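The Case for the Boring Standup

I have sat through a daily standup at nearly every job I've had, and I've gone back and forth on whether they're worth the trouble. These days I'm in favor of them, with conditions. Most of the complaints I hear are fair. I just don't think the answer is to cancel the meeting.

Start with the money. At Allora we had a team of 14 at one point, and our standup was on the calendar for 15 minutes. It ran closer to 40. Someone in finance got curious and added up the hours for a quarter. The total was 158 for our team alone, and that counted only the time past the scheduled end. The number went up on a slide, people laughed, and the next morning we ran over again.

The reason we ran over wasn't hard to find. Our manager stood at the front with the ticket list open and went down it. Each of us waited for our name, gave a report to him, and then stopped listening. If he had a question, the two of them talked and the rest of us looked at our shoes. It was a status meeting held standing up. He could have read the same information in the tracker, where we had all typed it the night before.

When people say they hate standups, I think this is usually the meeting they mean. I hated it too.

My next job was at Zeman, in the Clovville office, and the team there had gone the other way. They had dropped the meeting before I arrived. In its place was a bot that asked you three questions at 9:30 and posted your answers to a channel. I thought this was wonderful for the first month. I wrote my two lines, drank my coffee and got on with my work.

Then I spent four days writing an import routine for a project called Ciller, and on the fifth day I learned that the person across the aisle had written most of the same routine the week before. She had said so in the channel. I had said what I was doing in the channel. Neither of us had read the other's post, and when I asked around, it became clear that hardly anyone read any of them. We were all filling in a form.

I went back and looked at the channel history after that. The posts had gotten shorter each month. By spring a good share of them said "same as yesterday." I had written several of those myself.
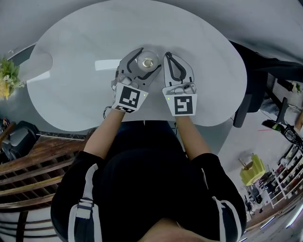

Another reader of an early draft objected to this part, saying that a written update only fails when the team lead doesn't read it either, and that her own group has used one across three time zones for years without doubling up on anything. She said the lead answers every post before lunch, and that people write better when they expect an answer.

I believe her, and if your team is spread over three time zones, please don't make anyone get up at five in the morning on my account. But a lead who answers every post before lunch is doing a lot of work. Most leads I've known would keep that up for two weeks. A meeting is easier to keep going than a habit like that, and I'd choose the thing that still works when the lead is tired or on vacation.

So we brought the meeting back at Zeman, and we made it dull on purpose. We met at 10:15, by the board, with everybody who was in the building. We didn't go person by person. We went through the board from right to left, starting with the work closest to done, and for each card we asked what it needed to get finished. If a card needed nothing, we moved on. If you had no card up there, you didn't have to speak, and you didn't have to invent something to sound busy.

That last point matters more than I expected. When every person has to talk, every person prepares something to say, and while they're preparing they aren't listening. Going by the work takes that away. Some mornings I said nothing at all and still came out knowing that the payment change was stuck in review and that I was the one who could unstick it.

Any conversation between two people that lasted more than a minute got moved to afterward. We had no timer and no rubber chicken. Someone just said "after," and the two people stayed behind. It felt rude the first few times and then it didn't.

We were usually done in eight minutes. On slow days it was less.

There are things this meeting won't do. It won't tell a vice president whether the release is on schedule, and if you invite the vice president to find out, people will start reporting to her and you'll be back where I was at Allora. It won't fix a design argument. It won't make people like each other, although seeing each other's faces once a day doesn't hurt. And it won't help a group whose members aren't working on the same thing. I've seen a manager put six people with six separate projects in a circle every morning because they all happened to sit on his line of the org chart. They had no reason to listen to each other, and they didn't.

Size is a problem too. Past nine or ten people, I'd split the group and let one person from each half trade notes. I know some places do it with twice that many and claim it goes fine. I'd like to hear from the people standing in the back.

As for whether it has to be every day, I used to say yes without thinking. Now I'd say daily is a good place to start, and you can try every other day once the team has the habit. We tried it at Zeman for a few weeks. Small blocks that would have been cleared in a morning sat for two, and we went back to daily. Another team on the same floor tried it and stayed with it. Their work came in bigger pieces than ours did.

If you're stuck in a bad standup now, you probably can't redesign it by yourself. You can ask to go through the board from the right for one week — most managers will agree to a week. Keep an eye on how often people answer a question that wasn't put to them. In our old meeting it almost never happened, and at Zeman it was most of what we talked about.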